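5.2 The closing fault

The policy described in Section 4 folded T-shirts well enough to make us careless. It had been trained on 2086 demonstrations, all recorded with hand-held grippers on a cloth-covered surface, and for the first weeks of testing its mistakes were the ordinary sort: a sleeve left sticking out, a hem folded over at a slant, one shirt carried with great confidence to a place where no shirt was wanted. We logged these under "folding quality" and moved on. The fault that takes up the rest of this section was filed there too, which delayed its discovery until July.

What we saw on the robot was as follows. The arm came down to the lower edge of the shirt, stopped at the right height, and closed its jaw on nothing. It then lifted, swung across and opened, laying an imaginary hem over a real collar. The shirt stayed flat throughout. The policy, having done everything it believed was required, went to its rest position and reported success. Our success signal at that time was the rest position. We do not recommend this.

The first explanation offered was mechanical. The jaw pads on the test arm came from Vorwood and had been in daily use, and worn pads do let thin cotton slip. We changed them. The arm closed on nothing with new pads. The second explanation was that the height estimate had drifted, so we recalibrated twice and lowered the surface by the thickness of a folded towel, to no effect beyond the loss of a towel to other duties. Margit Gulyás then suggested that we stop watching the arm and look at the gripper width recorded in the training data, a proposal so reasonable that it took us until the following Monday to accept it.

The width signal turned out to be late. In 1294 of the 2086 demonstrations, the recorded closing of the jaw trailed the camera stream by enough for the hand to be already on its way up when the numbers said it was still open. The delay came in through the Brodance logger, which we had set to buffer the width channel and then forgotten that we had set. It was not constant within a session, growing slowly until the logger was restarted, so that a recording made just after a restart could look perfectly healthy. Those were, naturally, the recordings we had picked for our spot checks. 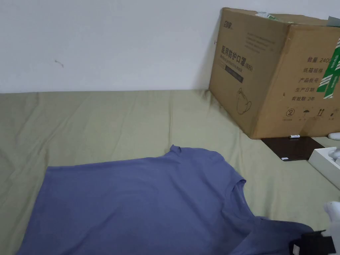
Figure 7. Hand-held gripper at the lower part of a T-shirt during data collection.

The width channel matters most in the short stretch before contact, and the difficulty is easy to state: a jaw about to grasp cotton and a jaw hovering over cotton look very much alike. The collector knows which is which. The camera has to be told, and the width channel is what tells it. In Figure 7 the black jaw is on or just over the lower right part of the shirt, and we would not care to bet on whether it is touching. Pair such a view with a width value that arrives late, and the policy learns that this is a fine moment to do nothing. Pair the later view, with the hand rising, with the command to close, and it learns to close on the way up. With 792 clean demonstrations arguing the opposite case, the policy settled on a compromise. It closed in between, at a height where there was no fabric.

Thicker garments hid the fault for a while. The Boersma sweatshirts in our test pile stood high enough in their folds that a jaw closing late still caught something, usually a pinch of the upper layer, and the fold that followed was ugly but countable. We counted it. The Baltasport running shirts, which lie as flat as paper, were missed nearly every time, and our notes from that period blame the fabric for being slippery. An earlier draft of this paper contained a paragraph on the special challenge of sports textiles. It has been removed.

There was also a safety side to the matter, which we treat with less amusement. Because the policy closed while rising, the jaw was moving and shutting at once, in a region where the operator's hand might be if the operator had decided to help. On 2 occasions the operator had. In the first, the pads closed on the cuff of a jumper and the arm drew it along until the force limit tripped. In the second, the operator was straightening a collar and got a finger out in good time. There was no injury in either case. The force limit worked as intended, though a limit that stops a pull does nothing about the pinch that comes before it. The written rule was that hands stayed off the surface while the arm was powered. The rule was known to everyone involved, including the author who broke it.

We made three changes. The width channel is now stamped at the sensor and no longer at the logger, and any session in which closing and visible contact disagree is held back for a person to look at. Jaw closing on the robot is blocked while the wrist is moving upwards faster than a set speed, whatever the policy wishes. Lastly, a run counts as a success only if the shirt has changed shape, judged from a fixed view by comparing its outline before and after. This last change lowered our reported success rate at once and without any change to the robot.

For the affected demonstrations we tried both repair and removal. Repair meant estimating the delay within each session and shifting the width values back to match. It worked where the delay grew evenly and made matters worse where the logger had stalled and caught up in a rush. Removal left too few recordings of left-hand starts, a gap we had not known we had. The model used in Section 6 is trained on the clean demonstrations together with those repaired sessions that passed inspection by eye. The inspection was slow, and it was done by the same people who had passed the data the first time, now in a less trusting mood. Sessions on which the inspectors disagreed were left out.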